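I have been folding orange paper all March and my thumbs are fed up. The plan was 1000 little boxes for the Demby spring fair, and I'm at, well, fewer than that! 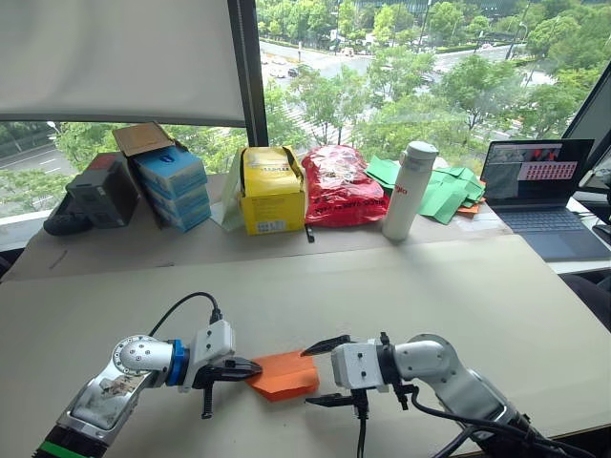
Creases first

Sharp creases are everything. I go up and down, then side to side, open it flat again and only then start on the corners (my favorite bit).

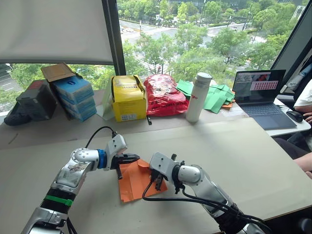
Orange sheet, one corner coming up

I like a big pale table for this, and a window if I can get one. The pile of stuff along the back never gets any smaller, boxes especially.

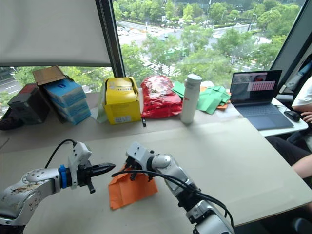 Anyway, green is next, and I've promised myself no more than 5 sheets before coffee.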